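What I Learned From Four Recruiters and One Long Spring

In March I finished my contract in Flidley and I was again looking for work, the third time in my life and the first time in English. I want to write down how it went with the recruiters, because several friends have asked me and I always tell it in a different order.

First, the background. I work in payroll. I am not a manager of payroll, I am the person who does it, with a team of 6 when the team is full. In my old country I found jobs because somebody's cousin knew that a company needed a person. When I moved, I thought that a recruiter is a similar cousin, only paid. This was my first mistake and it cost me some weeks.

A recruiter is paid by the company that has the empty chair. I had read this sentence before, but I did not understand it in practice until the second week, when a very friendly lady stopped to answer me. We had spoken for forty minutes on the phone. She had asked about my children and about my notice period. I thought we had an agreement. Then came silence, and I wrote to her three times, each time more polite than the time before. Today I think that the client simply closed the position, and she had other chairs to fill. I was not angry anymore when I understood it, but I wish I had understood it on a Monday and not after three emails. 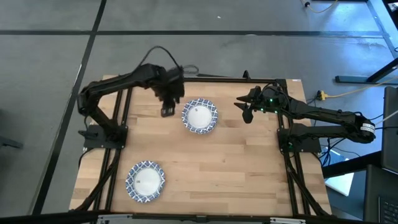
Should you work with more than one recruiter at the same time?

I did, and I would do it again, but keep a list of who has sent your resume to which company. If two agencies send the same person to the same employer, the employer may drop the person to avoid a quarrel over the fee. It nearly happened to me with a food company in Wekham. I had told both recruiters "please go ahead" without asking for the name of the client, and only by luck one of them mentioned the street.

After that I made a rule for myself: no name of the company, no resume. Three of the four recruiters accepted it without a discussion. The fourth said that the client was confidential, and I said that then I am confidential too. My husband thought this was rude. Perhaps it was. We did not work together.

My list was a simple spreadsheet with the date, the agency, the employer, the salary that was said out loud, and one column that I called "next." If "next" was empty for 10 days, I wrote one message, and after this one message I stopped. It is not a scientific number. It was the time in which I could be calm.

The best of the four was Aarne Keskinen, and I have asked him if I may write his name. He called me on a Friday evening, which I did not like, and he began by telling me what was wrong with my resume, which I liked even less. It was three pages. He said that the first page had no number on it, and a payroll person without a number is strange. How many employees did I pay each month? I knew it without looking: 843. It was nowhere in the document. I had written "responsible for full payroll cycle" two times and "detail-oriented" also two times, and I had not written how many people got their money because of me.

So I rewrote it over the weekend. I put the 843 in the second line. I took out the school certificates from before university and the photo, which is normal where I come from and not normal here. I changed "I was engaged in the calculation of" to "I calculated." It became a page and a half, and I felt a little naked without the rest of it.

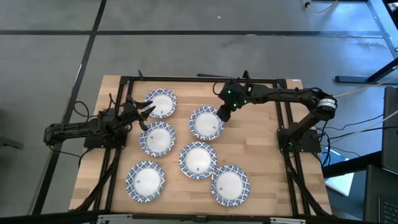 I also changed how I talked about money. Before, when a recruiter asked for my expected salary, I said "according to the market," because I believed this was modest and professional. Aarne told me that for the recruiter it only means that I did not look. He asked me to give a range, where the bottom number is one I would really sign, and then to be quiet. To be quiet was the difficult part. On the telephone, in a foreign language, silence feels like you did not understand the question, and I always want to fill it with something. I practiced with my friend Yevdokiia Bilyk, who played the recruiter and was much more severe than any real one. She made me say my range until I did not add "but I am flexible" at the end.

The interviews themselves I will describe another time, since this is already long. There were five, one of them in Skurkusbridge at a logistics firm where the manager was 95 percent sure about me, as she told Aarne, and then they promoted someone from inside. I was sad for a few days. He called me anyway to tell me the real reason – most agencies send a template, or they send nothing – and two weeks later he sent me to the place where I work now.

I know that he was paid for this by my employer and not by me. I still brought him a cake.

For Inês Assunção – you asked in the comments of my last post if the cover letter is still necessary. Only one of the five employers mentioned mine, and it was to ask how to pronounce my surname. I would write a short one. If you want to see the spreadsheet, write me and I will send you the empty version, with the columns already named.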